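Recording demonstrations in simulation with a handheld controller

By Tamsin Rewi
Last updated May 6, 2026

Part 2 of the Skekmont teleoperation guide. Part 1 covered installing the simulator and loading a scene. If the arm doesn't appear when you run the launch script, go back to Part 1, because nothing on this page will work until it does.

What you need

A computer that can run the simulator and render two camera views at once without dropping frames. A handheld controller with at least one trigger and one spare button. We use the Galanis controller and the button names on this page are the ones printed on it, but any six-axis device will do if you remap it in the settings file. A second monitor helps a lot. Set aside an afternoon for your first session, even if the task looks short.

Step 1: Choose the task and write it down

Before you touch the controller, write one sentence that says what the arm should do and what counts as finished. "Tidy up" is too loose. "Pick up the pencil and set it down on the wooden surface, upright or flat, with the gripper clear of it" can be checked by somebody who wasn't there.

Put the sentence in the file task.txt in your session folder. The recorder copies it into every episode. If you change the sentence halfway through, start a new folder. Cyril Heywood once merged two folders with different finish conditions and we had to throw out the whole batch.

Step 2: Set the workspace and the home pose

Open the scene and move the arm to its home pose with the H key. The fingers should point down and the gripper should be open. Every episode starts from here.

Now turn on random placement. In the settings file, set the placement range for each object you want the arm to handle. Start small. A narrow range lets you learn the motion first, and you can widen it after the first 20 episodes. Objects that are only there as clutter can have their own range or stay fixed.

Check that each object can be reached from home without the elbow hitting anything. Press R a few times to reset and watch where things land. If an object falls off its surface on reset, raise its starting height a little and lower its drop speed.

Step 3: Set up both views

You will steer by what you see on the screen, so spend time on this. Pick one view that looks down on the objects and one from a different angle that shows the height of the fingers. With only one view you will misjudge depth and close the gripper in front of things or behind them.
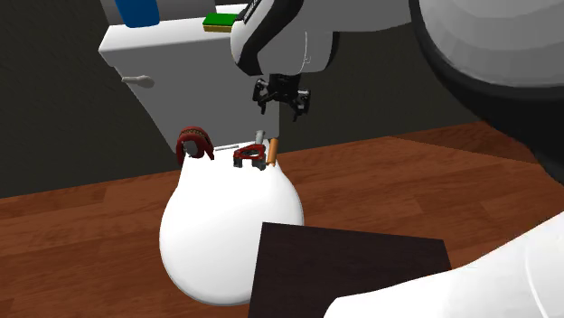
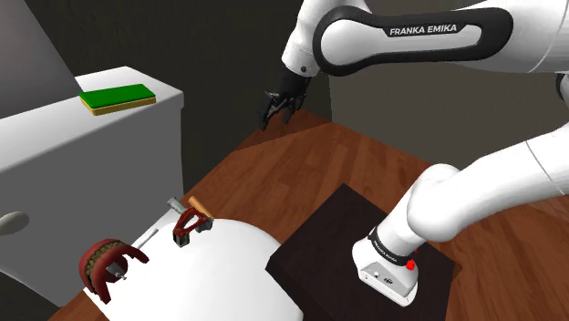
Save the view settings once you're happy with them and leave them alone for the rest of the session. The recorder stores the images along with the arm's joint positions, and a policy trained on them will be confused if the viewpoint jumps between episodes. If you must move a view, start a new folder.

Step 4: Calibrate the controller

Hold the controller in front of you, level, in the position you expect to work in. Press Center. From then on, moving your hand forward moves the gripper forward, and turning your wrist turns the gripper.

Set the motion scale to 70 percent for your first session. At full scale, small shakes in your hand show up in the recording. At much lower settings you will run out of arm before you reach the far side of the workspace and will have to use the clutch too often.

The clutch is the side button. While it is held, the robot ignores your hand, so you can bring your arm back to a comfortable place and carry on. Short clutches are fine. Long ones leave stretches where the robot does nothing, and these have to be trimmed later.

Step 5: Practice without recording

Do the task until you can finish it several times in a row. Leave the recorder off. Most people grip the controller too hard and pull the trigger too early. Come to a full stop with the fingers on either side of the object, then close.

Thin, light objects are the hard ones. A rod or a pencil will tip or roll if one finger touches it well before the other. Line the fingers up from higher than you think you need to, turn the wrist while you are still clear, and come straight down. If you have to correct the wrist at the bottom, back up and try again.

For a clamp or another heavy-headed tool, look for the part where the two sides are closest to parallel and grasp there. The part nearest the arm is often the wrong choice.

Step 6: Record

Press Start and wait for the tone. The first movement should come soon after it. Perform the task at a steady speed, stop when the finish condition is met, open the gripper, lift clear, and press Stop.

You will then be asked to keep or discard the episode. Press K to keep it and D to discard it. Discard when:

- the object was dropped and picked up again by luck
- the arm hit its joint limits
- you stopped in the middle to think
- something else got knocked over and the task sentence doesn't allow it

Keep it when you made a small mistake and fixed it cleanly. A first grasp that misses, followed by a short retreat and a good second grasp, is useful. Styliani Tzanetos ran the same task with and without these episodes last June, and the policy trained with them recovered from missed grasps much more often.

Take a break every 20 episodes. Your motions get sloppy before you notice it, and you'll find it in the plots the next day.

Step 7: Check what you recorded

Run the replay tool on the folder. It plays the saved joint positions back through the simulator and reports any episode where the result differs from the original. A few mismatches are normal in tasks with light objects, since small differences in contact add up. If more than a handful fail, look at the recording rate first. It should match the control rate exactly.

Then look at the speed plot for each episode. Flat stretches are clutches or pauses. Sharp spikes are usually a lost tracking signal, and those episodes should go. The trim tool will cut flat stretches from the start and end but won't touch the middle.

How many episodes are enough?

It depends on the task and on how wide you made the placement range. Our Trondholm set, a single-object pick with a moderate range, has 198 kept episodes from 2 operators. We started training well before we had all of them, which I'd recommend. An early policy that fails will show you where your demonstrations are thin, and you can record more from those starting positions.

Common problems

The gripper drifts while my hand is still. Recenter. If it comes back, move the controller's base station away from the monitor.

The object slides out when I lift. Check the friction value in the object file before you blame your grasp. Imported meshes often arrive with it set to zero.

The arm swings wide when I turn my wrist. You are near a singular position. Lift, return toward home, and come in again from another side.

The replay is fine but the policy freezes above the object. You are probably hovering too long before the grasp. Look at the speed plots, remove the worst episodes, and record replacements with a shorter stop.

Part 3, by Charalambos Gkikas, covers converting the folder to the training format and splitting out a test set.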